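Nappe quadrillée Govari, rose pâle

Réf. 2,107. Au mètre ou coupée. Stock revenu, enfin.

Motif quadrillage fin blanc sur fond rose pâle. Se pose sur table, buffet, plan de travail, étagère si vous voulez. Pas d'ourlet, coupe franche, ça ne s'effiloche pas.

Largeur : 140 cm
Longueur : 3 formats (140, 200, 240) ou au mètre
Entretien : éponge + savon doux. Pas de javel. Pas de sèche-linge !!
Repassage : envers seulement, 65 degrés maxi, linge entre les deux
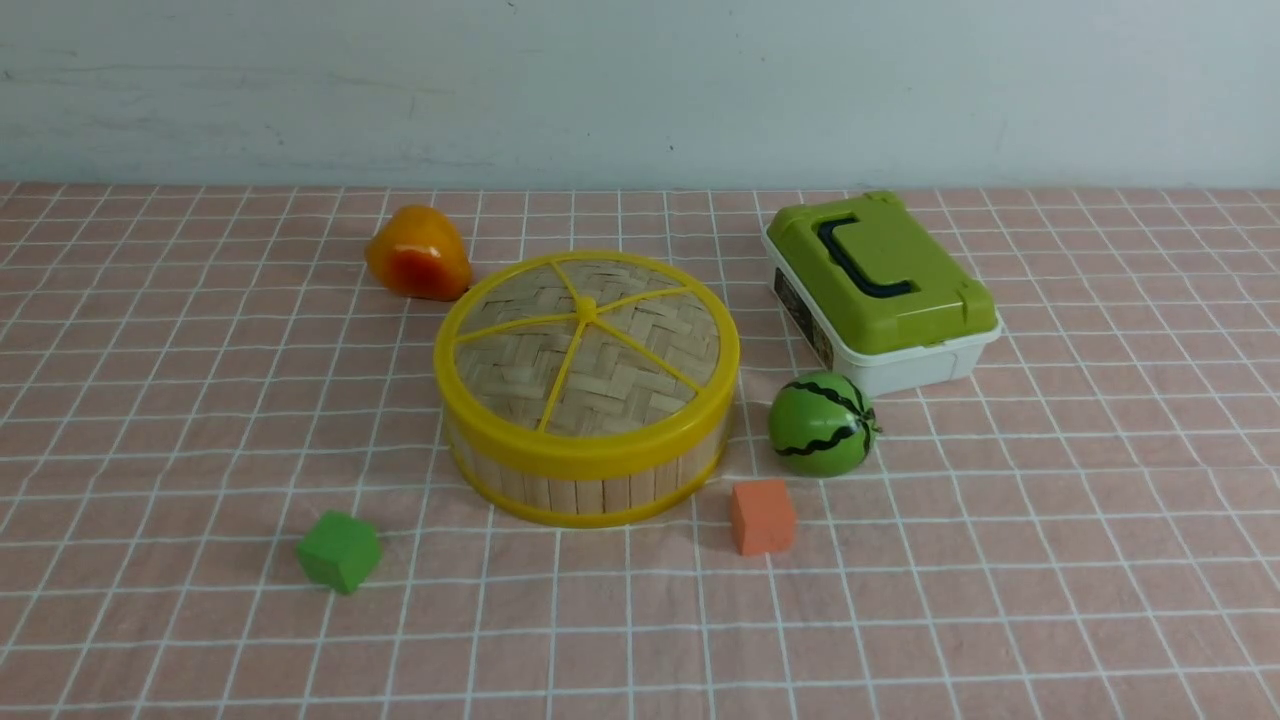
Nappe Govari rose pâle, sur table contre mur clair.

Livrée roulée dans un tube Arnbridge, pas pliée. Si plis quand même (ça arrive sur le 240), laisser à plat une nuit, pièce chauffée. Le reste part tout seul au bout de quelques jours.

Couleur : varie un peu d'un bain à l'autre. Si vous en prenez 2 pour les mettre bout à bout, commandez en une fois, même rouleau. On ne peut pas rassortir aprés coup.
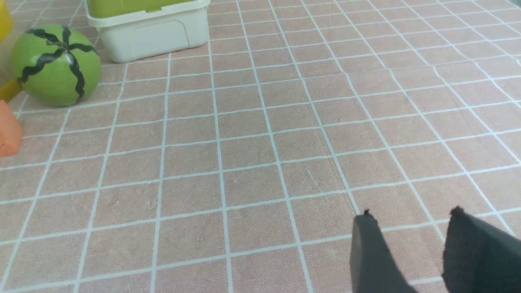 Le quadrillage blanc de près.

Existe aussi en gris Tamayo, vert tilleul (épuisé, retour prévu en novembre). Le bleu est arrêté.

À ne pas faire : casserole sortie du feu directement dessus. Mettre un dessous de plat. Curcuma, betterave, encre : essuyer tout de suite, sinon ça reste.

On fait aussi les sets tressés Kuteo, teinte beige clair, vendus à l'unité. Vont bien avec le rose. Un coup de brosse sèche, pas de trempage.
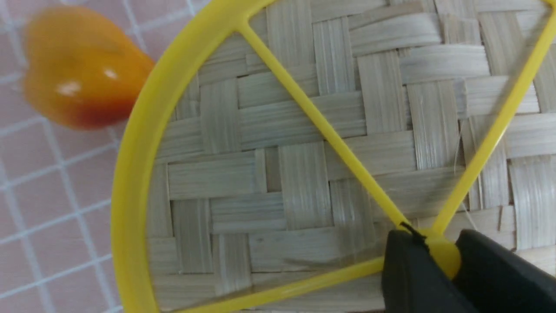 Tressage beige à bandes plates, détail.

Coupe sur mesure : possible, compter trois jours de plus. Donnez la dimension finie, tombant compris. Exemple table de 120 x 80, tombant de 20 de chaque côté = 160 x 120. Tables rondes : indiquer le diamètre, on coupe en carré, vous arrondissez aux ciseaux.
Pas de retour sur les pièces coupées. Les formats standards oui, non lavés, dans le tube.

Échantillon 10 x 10 sur demande, port offert. Précisez bien la couleur dans le mesage.

Avis client
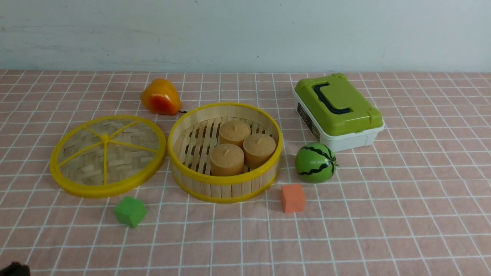

Walter Ñahui : reçue vite, bonne tenue, mais le tombant est un peu raide les premiers jours sur le 200. Je l'ai laissée une semaine sur la table, ça s'est assoupli. J'aurais bien pris la même en vert, prévenez-moi quand elle revient. Et le tube est costaud, je l'ai gardé pour ranger la nappe de Noël.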